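Opinion > Household > Textiles

Thread count should come off bedding labels
By Corina Kaufmann

A sheet labeled 900 is often woven from multi-ply yarn, with each ply counted separately. Counted by yarn, the figure can drop to 298. Buyers pay for the difference.

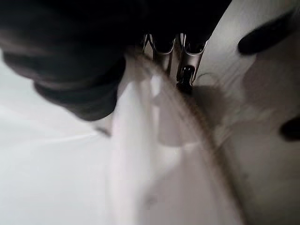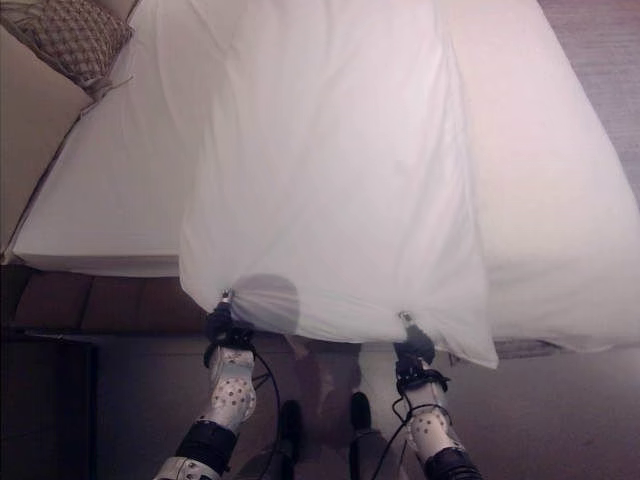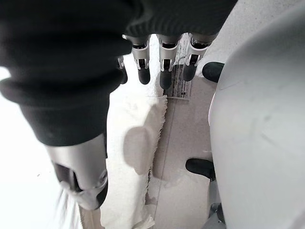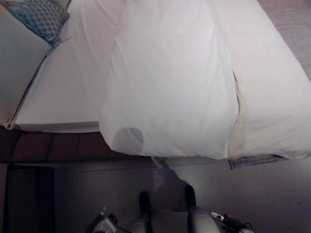
What to print instead

Fabric weight, fiber length and shrinkage after 20 washes – all three are measurable in any mill lab. Thread count can stay in the weaver's records.

Comments

Isamu Yagi: Weight alone misleads too. Flannel is heavy and pills.

Benedita Pacheco: Shrinkage first, please. My fitted sheets no longer fit.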